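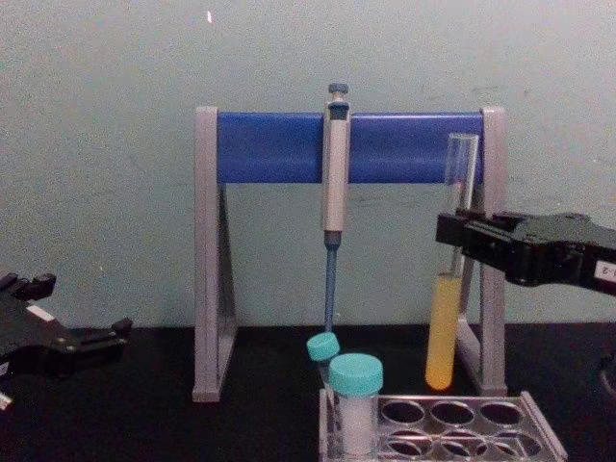 Bench task 4: tube held in the right gripper, left gripper free.

Search the manual Go All sections

Section 5. Teaching the tube task by remote control

This is the fun part! By now your Kondach arms are bolted down, the Flinlow software has found both of them, and you've finished the warm-up moves in Section 4. Now you get to drive the arms yourself and let the system learn from how you do it. In the tube task, the right arm carries a test tube to the clear rack and sets it down in an open hole.

Before you start

Set out the pipette stand, the rack, and two capped vials. Use colored water in the test tube for your first sessions — yellow shows up well against a black table, and a spill is only a spill. Fill the tube no more than halfway.

CAUTION: Never practice with chemicals or samples you care about. Keep both hands on the controllers whenever the arms are live, and keep everyone else out of reach of the arms.

Recording a demonstration

1. Open Flinlow and choose Teach > New Task. Give the task a name you'll recognize in February when you have fifty of them.

2. Squeeze both hand triggers to wake the arms. They match your hands slowly at first, so wait for the tone before making any big moves.

3. Bring the right gripper in from the side, level with the middle of the tube. Close the jaws gently. Grip force is set to 5 by default, and that's plenty for glass.

4. Press Record.

5. Lift the tube straight up, then carry it across with the jaws level. A smooth, slightly lazy path is perfect (really, you don't need to hurry).

6. Stop with the rounded bottom just over the hole you want.

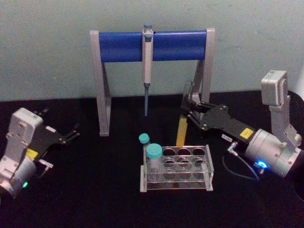 7. Check the side view before you go down. If the tube leans, turn your wrist a little until it stands straight, then lower it into the hole. Let the rack guide it for the last bit.

8. Open the jaws, back out the way you came, and press Stop.

9. Watch the replay. Press Keep if you like it or Toss if you don't. Tossing a bad run costs you nothing, so be picky!

NOTE: Park the left arm with its jaws open, pointing in toward the stand. Its position is recorded too. If you let it drift, the system will learn the drift.

NOTE: The long pipette tip is easy to catch with an elbow move. Pass in front of the stand, never over it.

How many runs?

Our own tube task at Ganbridge was trained on 131 kept runs, and it was already placing tubes on its own well before that. Change the target hole every few runs, and nudge the rack a little now and then. Variety helps a lot more than perfect driving. The session log holds 3,000 runs before you need to export.

If the arm stops mid-run and you see code 860, the two controllers have lost sync. Release both triggers, count to three, and squeeze again. The run in progress is dropped, but all kept runs are safe.

Next: Section 6, Letting the arm try it

Comments (3)

edet_bench
Step 7 saved me. I was lowering at a slant and blaming the rack the whole time.

pourover
Can I do this left-handed? My right hand shakes a bit.
Reply from Ganbridge Docs: Yes! Go to Teach > Swap Arms, then mirror the table layout.

tinylab
Code 860 went away for good once I charged both controllers overnight. Might be worth adding to the page.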